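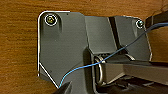

The equipment group met at 4 p.m. in the assembly room at Planden to go over the request for a second robot arm and the tooling that goes with it. The request had been circulated in April and came back to this meeting with the quote from Vernell attached. The meeting took the wire handling task first, as that is the one the whole purchase is being justified on. It was noted that the bracket used for the task is a fixed one, held down on a wood surface by a screw at either end, and that a slack blue wire across a bracket that stays put is the friendliest version of the job we could have picked. In production the bracket arrives on a tray and is not screwed to anything. The group asked that the request say so plainly.

Present: members for assembly, maintenance, purchasing, and quality. The member for safety sent apologies and a written comment, taken under item 4.

1. Minutes of the last meeting

Accepted with one correction. Under "Grippers," the words "the group agreed the trial had gone well" are to be replaced with "the group heard that the trial had gone well." Quality asked for the change and assembly did not object.

2. Request for a second arm

Assembly spoke to the request. The present arm is shared between wire handling and the Loter feeder work, and each changeover means removing the fingers, fitting the other set, and teaching the positions again. A second arm would let the wire job stay set up.

Purchasing asked how much of the working week is lost to changeovers. Assembly did not have a figure. Purchasing said that a request for a whole arm ought to rest on something firmer than people being tired of changing fingers, and asked whether a quick-change plate had been priced. It had not. Maintenance said a plate would help with the fingers but would do nothing for the teaching, and that the teaching is the slow part.

Quality asked what counts as a finished wire. The request uses the words "picked," "placed," and "routed" as if they meant the same thing. A wire that has been gripped and let go somewhere near the bracket is picked. It is not routed until it sits where the drawing puts it and stays there with the cover on. Quality would not support spending on a success rate until the word is defined.

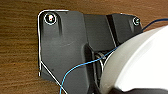 Assembly accepted the point about wording and said the definition could be settled in an afternoon. There was some discussion of whether it could. The drawing shows the path of the wire but gives no tolerance for slack, and the operators at the benches judge it by eye. Maintenance remarked that a thin wire has a mind of its own and that a good share of the skill at the bench lies in noticing it has slipped and putting it back. The Vernell quote makes no mention of detecting a slip. The group wants an answer from them in writing on that, and does not want another slide deck.

Decision: the second arm is not approved at this meeting. The request may come back once the actions below are done.

3. Fingers, cameras, and small items

The request lists 2 sets of spare fingertips and a replacement camera for the wrist. Maintenance supports the fingertips. Narrow tips working close to a hard plastic part will get knocked, and we have no spares on the shelf. Approved.

The camera was not approved. The one we have works. Purchasing asked why a replacement was on the list and was told it came bundled in the quote. Vernell is to be asked to take it out and to show what the price is without it.

A box of 200 wires for practice runs was also requested. Quality asked that these be drawn from ordinary stock, kinks and all, as hand-picked straight ones would tell us very little. Approved on that condition.

4. Safety comment

Read out by maintenance. The member for safety points out that the floor plan in the request places the second arm inside the existing fenced area, and that the plan is older than the shelving along the back wall. The arm may not fit with its full reach. The comment also asks who would be allowed to enter the area while one arm is stopped and the other is running. The request does not deal with this. Assembly said it had been assumed that both would be stopped. If so, quality said, a good part of the case for having two arms goes away. Assembly will think about it.

5. Preda service contract

Preda has offered a service contract for 5 years at a fixed yearly price. Purchasing thinks the term is too long for a machine we are still deciding how to use. Maintenance would like some kind of cover, having spent most of last winter waiting on call-outs, but agrees that the offer leaves out grippers and cables, and those are what break. Purchasing will ask for a 2-year term with both included. No decision.

6. Actions

Assembly: keep a log of changeovers until the next meeting, including the teaching time.
Assembly and quality: write down what "routed" means, with a limit for slack.
Assembly: repeat the wire runs with the bracket loose in its tray, and record every attempt, including the ones that are stopped early.
Purchasing: price a quick-change plate. Get a revised quote from Vernell without the camera, and their written answer on slip detection.
Purchasing: go back to Preda on term and coverage.
Maintenance: measure the fenced area as it is now and correct the floor plan.

7. Any other business

Assembly asked for it to be minuted that the operators who have used the arm like it. Quality asked for it to be minuted that the operators have not yet been asked to rely on it.

The meeting closed at 5:20 p.m. The next one will be called when the changeover log is ready.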